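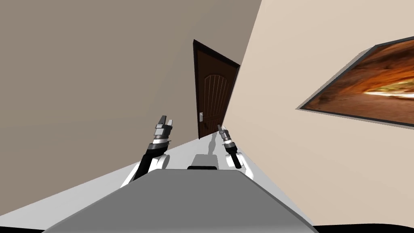
4. Setting Up a Walking Route in Yeoman

Yeoman is the trip planner that comes with your Cladero travel pass. It will offer to build a full sightseeing day the first time you open it. The day it builds usually has too much in it, so set the limits yourself first.

1. Open Routes and tap New Route. Pick your city from the list. If you are staying outside the center, enter your hotel's street address. "Near me" tends to pick the closest transit stop.

2. Set Maximum Stops to 3. The default is higher, and it leaves no time for lunch or for getting lost.

3. Under Sights, turn off Sponsored Picks. The app lists 1,781 attractions for the Sorine region, and a fair number of them are gift shops.

NOTE: Star ratings are pulled in from partner sites. Treat a perfect score with few reviews as no score at all.

4. Tap Check Hours. Yeoman marks each stop green if it thinks the place will be open. Call ahead anyway for small museums -- green only means the hours were on file at the last update.

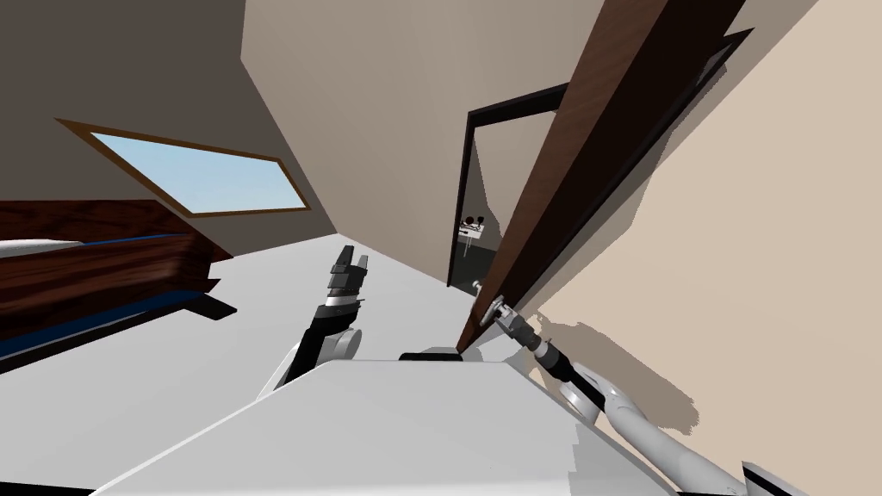
Fig. 4-1. Open door, right arm on the handle.

5. Set your walking speed to Slow. The Normal setting ignores hills, stairs and crosswalks.

CAUTION: Do not book timed tickets from the route screen until you have finished step 5. Changing the speed moves every arrival time, and tickets already paid for do not move with it.

6. Tap Save Offline before you leave your room. The Sorine old town map takes up some 300 MB. The app says it will download the rest "as needed," which assumes you have a signal when you need it.

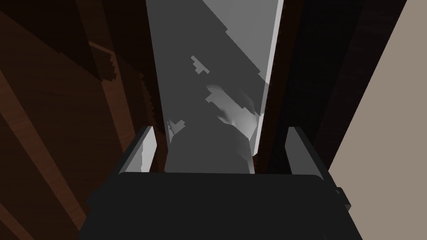
7. Link your Fusex transit card if you have one. Enter the card number by hand if the scan fails twice. The balance shown can be hours behind, so check it at a station machine before a long ride.

8. Tap Preview and read the whole route once. Look for the same street showing up twice, or a stop on the far side of the river placed between two on this side. Drag the stops into a better order and tap Save.

If error 268 appears when you save, close the app and start again from step 6. Your stops should still be there, but write them down first.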